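Fuel Removal and Fire Behavior in Mixed Pine Stands near Lullton

Last updated: March 2025
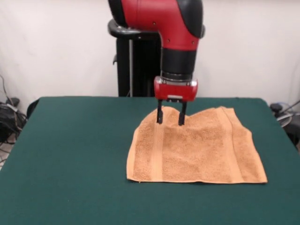 Does clearing dead wood and needles from the forest floor keep a wildfire from spreading?

Clearing lowers the heat of a surface fire and often slows it, but in dry, windy weather it does little to stop a fire that has already reached the crowns. The effect also fades as new litter falls.

14 shares | 3 comments

4. Results and Discussion

4.1 Treatment history of the plots

The plots used in this section lie on the two slopes described earlier, the Pellik slope to the north of the town and the Erraji slope to the east. Both carry mixed pine with a scattered understory of oak and shrubs. The Pellik stands were planted and are fairly even in age. The Erraji stands came back by themselves after grazing ended, and the trees there vary a good deal in height and spacing.

Each slope was divided into blocks, and each block received one of 3 treatments: hand clearing of surface litter and fallen branches, thinning of small trees with the cut material left in place, or thinning followed by a prescribed burn. Untreated ground next to the blocks served as the control. The crews worked from the same written instructions on both slopes, but the Erraji work took longer. The ground is steep and there is no track above the lower blocks, so cut material had to be carried down by hand. On two of the upper Erraji blocks the crew stacked the material along the contour and left it there. We kept these blocks in the study and marked them separately.

Land records for the Pellik slope were complete. For Erraji we relied on the grazing register and on interviews carried out by Meriem El Idrissi with former permit holders. Their accounts agreed on when grazing had stopped but differed on how often the slope had burned before that. One permit holder remembered small fires most autumns, set to bring on new grass. Another remembered none. The fire scars we cut from stumps on the lower slope support the first account, at least for that part of the hill.

4.2 Surface fuels after treatment

Hand clearing removed most of the fine dead material in the first season. It had less effect on the heavier logs, which the crews could not move without machinery and mostly left where they lay. By the second autumn, needle fall had covered the cleared ground again, and on the Pellik slope the litter layer could no longer be told apart from the control by eye. The measured depth was still a little lower. We do not think the difference would matter to a fire on a dry day.

Thinning without removal gave the opposite pattern. The stands were more open, but the ground carried more dead wood than before the work began. This is a known problem with thinning in pine and was expected. The cut branches held their needles through the first summer and dried quickly in the open stand. Rashid Ashour, who led the fuel sampling, also recorded more grass in these blocks, because more light reached the ground. Grass cures early on both slopes and carries fire well when there is wind.

The thinned and burned blocks had the lowest surface fuel of all at each visit. The burns were patchy on Erraji, where rock outcrops break up the litter. Unburned patches made up a larger part of the upper blocks than of the lower ones. We did not treat this as a failure of the burn. Patchy burns leave cover for ground-nesting birds, and the remaining fuel was in small pieces separated by bare soil.

4.3 Behavior of the Dernar fire

The Dernar fire gave an unplanned test of the treatments. It started beside the road west of the Pellik slope and burned over 600 hectares before the weather changed. It entered the study area from below and crossed the lower Pellik blocks in the afternoon. Most of the Erraji slope was not reached, and what follows therefore applies mainly to Pellik.

In the control ground the fire burned through the crowns in a continuous strip. Few pines survived there. In the hand-cleared blocks the result depended on where the block lay. Those directly above the control ground were entered by a fire that was already in the crowns, and tree death was close to that of the control. Those on the flank, where the fire was backing slowly across the slope, had scorched lower branches and mostly living tops.

The thinned blocks with material left in place burned hard. Bark char reached higher on the stems than in any other treatment, and the soil under the larger heaps of branches was baked. The wide spacing of the trees did limit crown fire in the strict sense, but many of the trees died anyway from heat at the base. A manager looking only at a map of crown damage would take these blocks to have done better than they did.

The thinned and burned blocks came through best. The fire dropped to the ground within a short distance of the block edge, and crews were able to work from the old burn line. Tree death was concentrated in the first rows of trees at the lower edge. The same drop was seen in all 7 blocks of this type that the fire touched, though in one of them embers later lit a patch of unburned litter and killed a small group of trees.

We cannot separate treatment fully from weather. The fire reached the upper blocks later in the day, when the wind had eased. Souad Bennani compared the wind record from the ridge with the crew log and found that the main change in wind came after the lower blocks had burned and before most of the upper ones. For this reason we compare blocks only with others that burned in the same period. The order of the treatments stays the same under that rule, but the gap between hand clearing and the control becomes smaller.

4.4 Cost and labor

Hand clearing was the slowest treatment. It is also the one most often asked for by residents, who can see the result from the road and have a clear idea of what it involves. In the interviews held in Lullton, clearing or raking was named far more often than burning as the thing the forest service should be doing. Several residents objected to prescribed burning because of smoke. Others had no objection but did not know that it had been done on the slope above their own houses.

Around houses, hand clearing makes sense. The area is small and can be cleared each year, and the purpose is to keep flame and embers away from a wall or roof. The same work on a whole slope has to be repeated before the first round is finished. The Lullton district has one crew for both slopes, and at the pace recorded in this study it could not keep even the Pellik side clear.

Burning took less labor per block but needed more people present at one time, and it could be done only on days within the prescribed limits for wind and moisture. In the first year there were few such days. The February burns were delayed twice, once by rain and once by lack of staff, and the upper Erraji blocks were burned in a single long day as a result. A program that depends on burning needs crews who can be called at short notice. The district does not have that now.

4.5 Limits of the study

The study covers two slopes and one large fire. The blocks were placed where crews could reach them, and the steepest ground is not represented. Tree death was recorded in the first growing season after the fire, and some trees counted as living may die later from root or stem damage. Youssra Samir and Chaltu Tesfamariam will repeat the survey on the same marked trees.

The stacked material on the two upper Erraji blocks did not burn, so we have no direct evidence on how such stacks behave in a large fire. They have settled since they were built and now hold a good deal of damp litter at the base. In a dry year they may act as the heaps on Pellik did.

We also have little to say about climate. Fuel moisture at the time of the Dernar fire was the lowest in the station record, and the fire might have been small in an ordinary summer whatever had been done to the stands. The treatments changed how the fire burned inside the blocks. They did not change how easily it started, and they had no clear effect on its final edge, which was set by the river on one side and the change of weather on the other.

Figure 2. Tree death by treatment and burn period, lower and upper Pellik blocks. Blocks touched only by embers are left out. Erraji blocks are listed in the appendix.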